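Okska Adds Moisture and Crawl Space Reporting to Its Home Inspection Service

New report section gives buyers, sellers and lenders measured readings for floor framing and under-floor areas

Okska, a residential inspection firm, will include a dedicated crawl space and under-floor moisture section in all standard home inspection reports beginning in April. The section was previously sold as a separate visit. It applies to single-family houses, duplexes and townhouses with an accessible under-floor area.

Under the new format, inspectors record wood moisture content at sill plates, rim joists, girders and a sample of floor joists. Readings are taken with a pin-type meter and entered on a plan of the foundation, so that a later inspector or contractor can return to the same points. Relative humidity and air temperature are logged at the access opening and at the farthest point that can be safely reached.

Any framing member that reads above the reporting limit is listed by location, with a note on visible staining, fungal growth, insect damage or loss of section. The report separates surface conditions from conditions that may affect load-bearing capacity. Where the second type is found, the report recommends evaluation by a licensed structural engineer before closing. Okska inspectors do not design repairs and do not give opinions on the cost of repair work.

The section also covers ground cover, vent openings, drainage at the foundation wall, duct and pipe insulation, and the condition of piers and posts. Vapor barriers are described by coverage, lap and attachment. Standing water is reported with its depth at the time of the visit.

The format was tested over 10 months on 80 houses in the Abbasi service area. Of these, 30 had at least one framing reading above the reporting limit, and 2 were referred for immediate structural evaluation. The remaining houses received maintenance recommendations only or had no reportable condition.
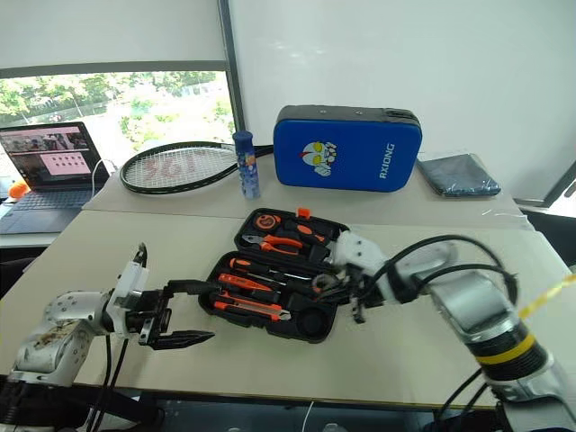
Reports will be delivered through Flimik, the online document system that Okska already uses for roof and electrical findings. Clients receive a link by 6 p.m. on the business day after the visit. The foundation plan can be downloaded as a separate file for use by contractors.

Access requirements are unchanged. The opening must be clear of stored items and must allow a person to enter without removing fixed panels or finishes. If an area cannot be entered, the report will state the reason and mark the area as not inspected. A return visit can be scheduled once access is provided.

Termite treatment, mold sampling and soil testing are not part of the service. Meter calibration checks are performed by Vurent, and the date of the most recent check is printed on the first page of each report.

Inspections ordered before the change may be upgraded at no charge if the site visit has not taken place.

About Okska

Okska provides inspections of existing homes, new construction phase inspections and foundation elevation surveys for buyers, sellers and property managers.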